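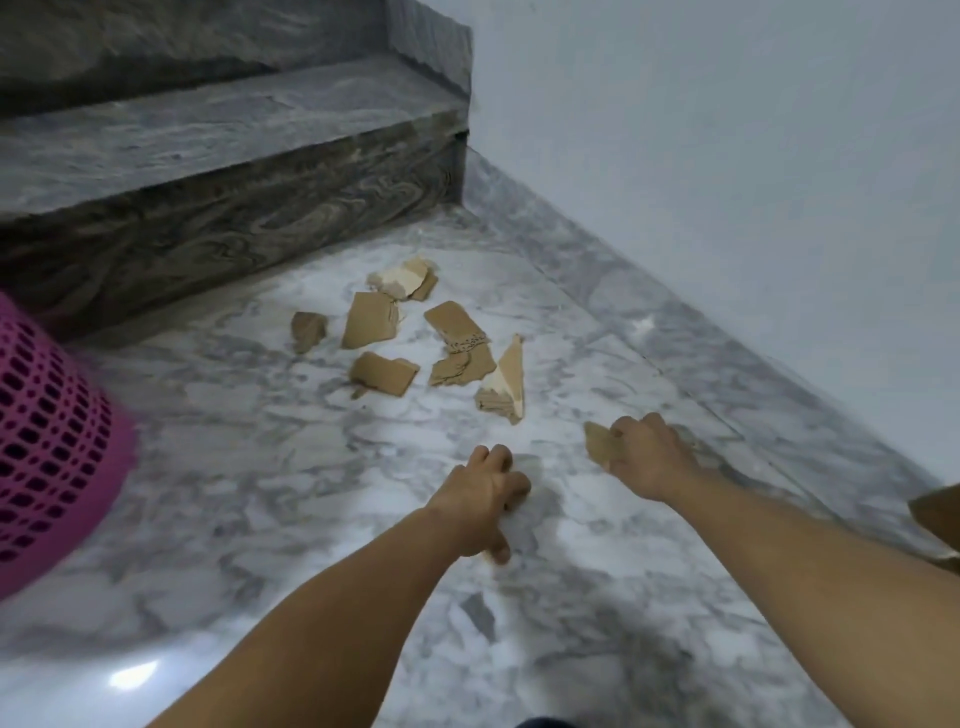
Die Glocke von Sorkar

3. Feb. 2018

813 Mal geteilt · 5 Kommentare

Meine Tante hatte sich zum Geburtstag eine Glocke gewünscht, und zwar keine, die man auf den Tisch stellt und mit der man, wie mein Onkel das zu seinen Lebzeiten gern tat, nach dem Nachtisch läutet. Sie wollte die Glocke von der alten Fähre, die früher zwischen Wimden und Sorkar verkehrte und die seit Jahren, grün angelaufen und von den Möwen schlecht behandelt, auf der falschen Seite des Wassers im Schilf lag.

»Mit 75 darf man sich etwas Unpraktisches wünschen«, sagte sie am Telefon, und dann sprach sie noch lange über Stachelbeeren, sodass ich erst beim Zubettgehen begriff, dass sie es ernst meinte.

Nun muss man wissen, dass sie auf dieser Fähre das Lesen gelernt hatte. Im Winter 1946, als die Brücke noch im Fluss lag, fuhr sie jeden Morgen mit hinüber zur Schule, ein kleines Mädchen in einem Mantel, der vorher eine Decke gewesen war. Der Fährmann, der nicht viel redete und nach Teer und Pfefferminz roch, zeigte unterwegs mit der Pfeife auf die Buchstaben, die in die Glocke gegossen waren. S, sagte er. O. Dann kam meistens schon das Ufer, und den Rest gab es auf der Rückfahrt. Sie hat mir diese Geschichte so oft erzählt, dass ich manchmal meine, ich hätte selbst dort auf der Bank gesessen, mit kalten Knien.

Ich fuhr also im Juli nach Wimden, mit einem geliehenen Anhänger und einem Seil, das mir der Mann in der Eisenwarenhandlung mit großem Ernst verkauft hatte. Die Tante stand schon unten im Hausflur, den Hut auf dem Kopf und den Proviantkorb am Arm, und hatte am Morgen noch schnell geputzt, denn wer weiß, sagte sie, ob man nicht mit Gästen zurückkommt.
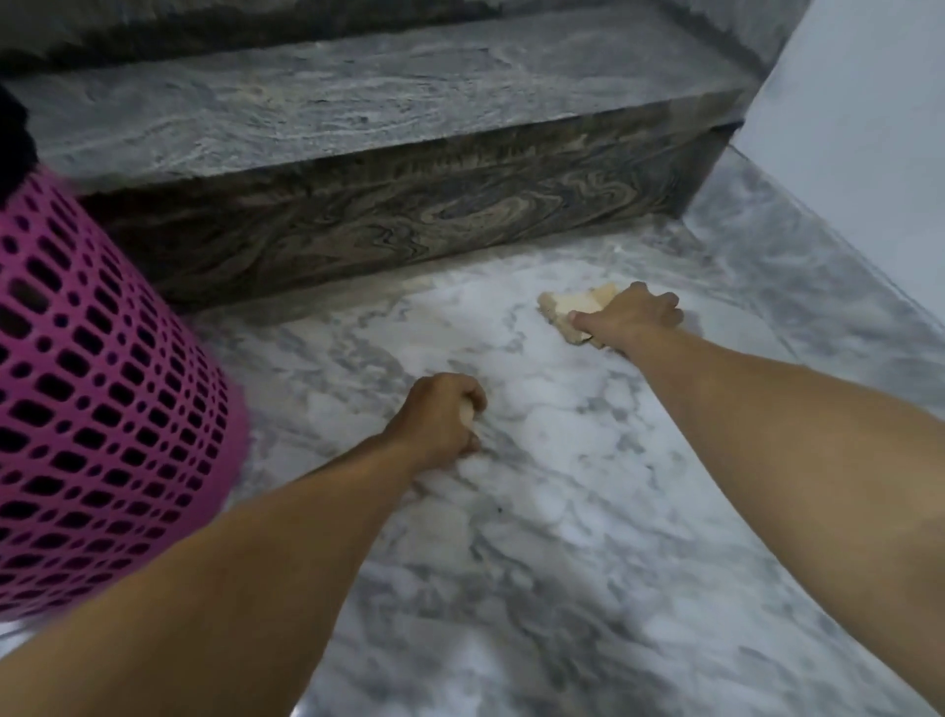
Mit dem Tuch über den Marmor, bis an die Stufe.

Wir setzten mit einem Ruderboot über, das einem Nachbarn gehörte und das, vorsichtig gesagt, dem Fluss gegenüber recht aufgeschlossen war. Ich ruderte, die Tante schöpfte mit einer Kaffeedose und erzählte dabei von der Hochzeitsreise nach Berkcombe, wo es die ganze Woche geregnet und mein Onkel aus Verlegenheit Schach gelernt hatte. In der Flussmitte hörte sie auf zu schöpfen und sah nach Sorkar hinüber. Da waren die Pappeln, viel höher als früher, sagte sie, und daneben das Schulhaus mit einem neuen Dach, das ihr nicht gefiel.

Die Glocke fanden wir nach langem Suchen, eigentlich fand die Tante sie, indem sie mit dem Schirm ins Schilf stach und es plötzlich einen Ton gab. Keinen schönen Ton, eher wie ein Topf, auf den jemand böse ist. Aber sie blieb stehen und hielt sich an meinem Ärmel fest, und wir warteten beide, bis wirklich gar nichts mehr davon zu hören war.

Dann kniete sie sich in den Schlamm, im guten Rock, und wischte mit der Hand über das Metall. Das S kam heraus, das O, ein halbes R. Weiter hinten war der Guss abgeplatzt.

»Der Rest fehlt«, sagte ich.

»Den Rest kann ich doch«, sagte sie.

Ich hatte schon das Seil um die Krone gelegt und den Knoten gemacht, den ich mir am Abend zuvor aus einem Buch beigebracht hatte, da legte sie mir die Hand auf den Arm und fragte, ob ich auch Hunger hätte. Wir aßen Brote mit kaltem Braten und dazu die Stachelbeeren, von denen am Telefon die Rede gewesen war, und sie waren so sauer, dass uns die Tränen kamen. Sie schlug noch ein paarmal mit dem Schirmgriff gegen die Glocke, mal oben, mal unten am Rand, und suchte die Stelle, an der es am besten klang. Am anderen Ufer blieb ein Radfahrer stehen und schaute.

»Mach das Seil wieder ab«, sagte sie schließlich. »Zu Hause hört man sie ja nur von nahem.«

Auf der Rückfahrt schöpfte ich, und sie ruderte.

Teilen (813) · Kommentare (5)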